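4 Installing the rail and the hooks

This section explains how to put the Hapeta wall rail on a kitchen wall. Please read all of the section one time before you start to drill. If you install the rail on a wooden panel, go to section 5, where the screws are different.

4.1 Before you begin

Check that the carton contains the rail, two wall brackets, two end caps, the bag with screws and wall plugs, the paper template and the hooks. The small hex key is taped on the inside of the carton lid and it is easy to throw it away by mistake.

You will also need:

a drill with hammer function that can be switched off
a tile bit and a masonry bit, both in the size printed on the screw bag
a spirit level
masking tape
a pencil that writes on glazed surface
a vacuum cleaner
a cable and pipe detector

CAUTION: Electric cables often run straight up or straight to the side from a socket or a switch. Do not drill in these zones, also when the detector shows nothing. Switch off the power to the kitchen at the fuse board before drilling.

CAUTION: Do not install the rail above a gas burner. The end caps are plastic and they become soft from the heat.

4.2 Choosing the height

The lower edge of the rail should be 489 mm or more above the countertop. This leaves enough space for a long ladle to hang free and for your hand to work under it. If your wall cabinets are low and you can not reach this measure, hang only short tools on the rail and keep the long ones in a drawer.

Stand in front of the counter and lift your arm as if you take a tool from the hook. The movement should be comfortable for the shortest adult in the household. Mark this height with a piece of tape and leave it on the wall for one evening of normal cooking. Many customers move the tape after this, and it is much easier to move tape than holes.

Note: The distance between the rail and the bottom of a wall cabinet must be 69 mm or more. With less space the hooks can not be lifted over the rail.

4.3 Marking the holes

1. Clean the tiles with warm water and a little dish soap. Dry them well. The tape does not stick on grease.

2. Put a strip of masking tape on the wall where each bracket will be.

3. Hold the paper template against the wall and fix it with tape at the corners. Put the spirit level on the printed line. Do not use the grout lines as a guide, they are often not level, especially in older kitchens.

4. Look where the hole marks come on the tiles. A mark should be in the middle area of a tile or exactly in the grout. If a mark is close to the edge of a tile, move the whole template to the left or to the right until both marks are in a good place.

5. Press the pencil through the template at the marks. Remove the template, but leave the strips of tape from step 2.

Note: The distance between the two holes of one bracket is fixed. The distance between the brackets can be changed, but it must not be more than the length printed on the template. A longer distance makes the rail bend in the middle.

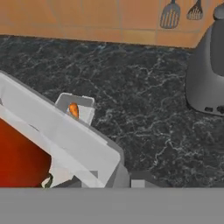

4.4 Drilling

1. Switch OFF the hammer function. This is the most common reason for a broken tile.

2. Set the tile bit on the mark and start with low speed. The tape keeps the bit from sliding.

3. Go on with low speed and light pressure until you feel that the bit is through the tile. Do not lean on the drill.

4. Change to the masonry bit. Now you can use the hammer function if the wall is brick or concrete. For lightweight block leave it off.

5. Drill to the depth of the wall plug plus a few millimeters. A piece of tape around the bit is a good depth mark.

6. Clean the dust from the hole with the vacuum cleaner. Clean also the counter before you continue – the dust from tiles is sharp and will scratch a polished surface if you wipe it with a cloth.

7. Push the wall plug in until it is behind the tile. A plug that sits inside the tile will press on it when the screw goes in, and the tile can crack some days later.

CAUTION: Wear safety glasses and keep children out of the kitchen during the drilling.

4.5 Mounting the brackets and the rail

1. Screw each bracket on the wall by hand. The last turns should be firm but not hard.

2. Slide the rail through both brackets and move it until the two ends stand out the same length.

3. Tighten the small screw under each bracket with the hex key.

4. Hang the closed hooks on the rail if you ordered them. They can not be added after the end caps are on. The open hooks can be added at any time.

5. Push the end caps on.

6. Pull the rail down with one hand, first at the left bracket and then at the right. If a bracket moves, take out the screw and check the plug.

4.6 Hanging the tools

Heavy tools should hang near the brackets and light ones in the middle. Leave a free place between wide tools like turners and skimmers, so they do not knock on each other when you take one. Tools with a hole in the handle smaller than the hook need the thin hook, order number 155.

Dry the tools before you hang them. Water that runs down the wall leaves marks in the grout, and on light grout these marks are difficult to remove.

4.7 Care

Wipe the rail with a soft damp cloth. Do not use steel wool or cleaner with chlorine. Check the small screws under the brackets one month after the installation, and after that when you do a big cleaning – each September is easy to remember.

4.8 If something is wrong

The rail turns in the brackets. Tighten the screws from step 3 in 4.5. If they are tight already, the rail is possibly greasy under the screw. Take it out, clean it and mount it again.

The screw turns but does not get tight. The hole is too wide. Use the thicker plug from repair set 136.

The hooks slide to one side. The rail is not level. Loosen the screws of the lower bracket, lift it a little and tighten again. The holes in the bracket are long for this purpose.

A tile has a thin crack. Remove the load from the rail and do not use it until the tile is changed.

For spare parts write to Teswood customer service, attention Marama Ngata, and give the order number from the label inside the carton.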